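June, notebook 2, memory module task

Started at 8:40. Sumeya had the cell powered up already and had run the arm through its home check. No faults overnight. The fixed camera had drifted a little since the last session, so we redid the calibration before recording anything. Reprojection error came back down to where it was in May. I put a dab of paint marker on the clamp so we can see next time if it has turned.

Count at start of day: 400 episodes accepted for the pick from the fixture plate, none yet for the full pick and insert. The target Taneo gave us for the first training run is 855 accepted episodes across both. Total attempts in the log, counting everything rejected, is 2,175. That ratio is poor and most of today went into finding out why.

Went through the rejects with Sumeya until mid-morning. They sort into a few piles. The largest is plain operator hesitation: the arm hovers over the slot, backs off, comes in again, backs off. The module ends up seated but the path is no good for training. Next is gripper slip, where the strip rotates between the fingers during the lift. Then a smaller pile where the episode itself is fine but the recording started late and the approach is missing. Those last ones are my fault. The start button on the pedal needs a firm press and gives no feedback. Sumeya wired in a beep before lunch and we had no late starts after that.

For the slip I tried lowering the grip force first, thinking the strip was being squeezed out. Worse. Went back up two steps from the old setting and slowed the lift for the first part of the travel. Better, though I don't want to go any higher on force with real modules. New finger pads are on order from Bremasari. Until they come, leave the force where it is and write the setting in the episode notes, otherwise we can't separate old pads from new later.

Hesitation is harder. Ait Ali's view, from the call last week, is that we should keep some of these because the policy needs to see corrections. I agree up to a point. A correction after a real misalignment is useful. Wandering because the operator can't judge depth on the monitor isn't the same thing. Rule for now: if the operator makes one clean correction, keep it and tag it "recover". More than that, reject. Sumeya thinks the limit should depend on how far off the first try was. She may be right, but we have no quick way to measure it during a session, so it stays simple.

After lunch we went over to approach-only episodes inside the tower. No module in the fingers, just come down from above, hold over the board, go back up. Clostov asked for these as a separate set so the vision side can be trained on the case interior before we add contact. They go fast once the start pose is varied properly. I was using the same few start poses without noticing, and Sumeya caught it on the plot. She wrote a small script that picks a random pose inside the safe volume and moves the arm there before each episode. 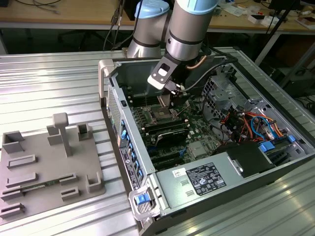
The cables are going to matter more than I expected. Every time the case gets shifted they settle differently, and the planner's collision model knows nothing about them. For the approach set I'm happy to have that variation in the data. For insertion I'd like to do one batch with them tied back and one batch without, logged under separate names, and compare before we commit to either.

Also moved the keep-out zone on the drive cage side outward by a finger width. The wrist came closer than I liked on one of the random starts. No contact, but I stopped the run and checked the joint limits before going on.

Labels: we are now using "approach", "pick", "insert", "recover". Please don't add new ones in the middle of a session. If something doesn't fit, put it in the free text field and we'll sort it out afterward. I found three spellings of "recover" in the old logs and fixed them by hand.

To do:
Back up today's episodes to the second drive before anyone touches the folder.
Ask Bremasari for a ship date on the pads.
Sumeya to check that the random start script writes its seed to the log.
Rerun the camera calibration first thing and compare with this morning's.
Send Clostov a small batch of the approach set so they can check the format.

Shut down at 5:50, arm parked, air off.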